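**Ticket:** grasp planner, simulated door task
**Component:** Cassim (handle pose estimator), Javel (planner)
**Reported by:** Aarti Kanaujia
**Status:** open, fix in review

Door-open rollouts abort at pre-grasp. Javel logs `no valid approach` after 300 samples and returns home. Reproduces on 2 of 3 seeds with distractors enabled. With distractors off, all seeds pass.

Checked so far:

- Controller gains unchanged since the January branch.
- Collision margin lowered from 40 mm — same abort.
- Cassim's handle mask covers the teal part only. The tan rod gets its own instance label and goes to the planner as an obstacle.

Wrist views from the failing scene:

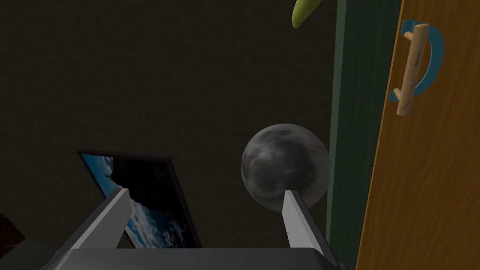
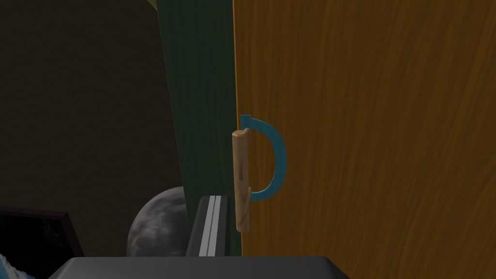

*Wrist camera, simulated. Teal handle, tan rod and moon-textured sphere in both views.*

**Bernadette Mac an tSaoi:** The label split explains the abort. The rod sits in front of the handle, so every approach Javel samples runs into it. The sphere is a separate problem: its hull is inflated twice, once in Cassim and again in Javel.

Proposed change:

1. Merge handle and rod into one graspable in the Cassim config.
2. Drop the second inflation pass.
3. Rerun all seeds with distractors on.

Patch is up. Please attach the planner log from the rerun before closing — the summary file leaves out rejected samples.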